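Surnholm Chisel-Tip Marker, Purple: Review

Reviewed by Finn Heitmann
December 11, 2025

The Surnholm is a general-purpose marker sold singly by color. I bought two in purple in November, for freezer labels and for the planning sheets that hang inside our pantry door. Both have been in regular use since.

Construction

The barrel is a plain cylinder in glossy violet, closed at the end with a white stepped plug. The gloss finish looks good and wipes clean with a damp cloth. Grip is average. With dry hands I had no trouble, but after washing up the barrel turns between the fingers, and a matte band near the tip would fix it. The Titon marker I used before has one and is easier to hold for long stretches of lettering.

The cap closes with a definite click and takes a firm pull to remove. I could not do it one-handed.
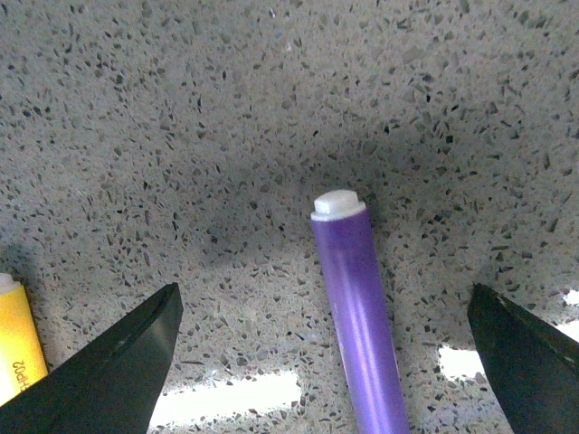 Rolling is the other complaint. A round barrel with no clip will travel on any hard surface that is slightly out of level, and our kitchen counter is. I now park the marker against the backsplash or keep it in a drawer.

Ink and line

Ink flow is even from the first stroke. The chisel tip gives a broad line on the flat and a usable thin line on the corner, though the corner rounds off with use and the thin line had thickened noticeably by the third week. The color on white paper is a true purple with no drift toward blue. On brown kraft labels it dries darker and is harder to read from a distance.

Drying time depends on the surface. On 70 gsm copy paper I could run a finger across the line almost at once. On coated freezer tape it smeared if touched early, so I let the labels sit while I pack the containers. Bleed-through on the copy paper was visible but did not mark the sheet underneath.

I wrote 50 freezer labels with the first marker before the line began to look dry at the start of a stroke. Storing it flat overnight brought the flow back. The second marker, kept for the pantry sheets, shows no fading yet.

Compared with the Böttcher

The Böttcher chisel marker has a harder tip that keeps its corner longer, and its ink smears less on tape. It also smells stronger, and its purple leans toward red. For labels alone I would buy the Böttcher. For paper, the Surnholm has the better line and the better color.

Rating: 70 out of 100. Points lost for the slick barrel, the rolling and the soft corner on the tip.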